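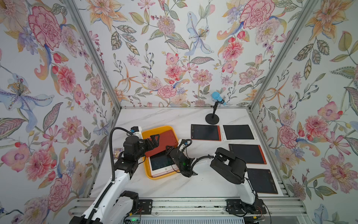 ## Clearing and sorting LCD writing tablets

This procedure covers a mixed set of tablets kept in one shallow tray. Bokine and Nernholm boards can be stored together; the erase steps are the same.

1. Set the tray on a flat surface and leave the other side of the table clear.
2. Lift out one tablet at a time, holding it by the border. Do not slide boards across each other. The writing film scratches easily.
3. Check the screen under a lamp at a low angle. Faint scribble marks are easy to miss on a dark background.
4. Slide the lock switch to open and hold the erase button for 3 seconds.
5. If marks remain, wait a moment and repeat. After a second failure, replace the coin cell.
6. Lay each cleared tablet flat, screen up. Borders may touch but boards should not overlap.

Wipe the screens with a dry cloth before returning them. Stack no more than 6 to a tray, screens facing the same way, and set the lock switches to closed.

Keep microphones and other items with weighted bases off the boards. An 800 g base will leave a permanent pressure mark on the film.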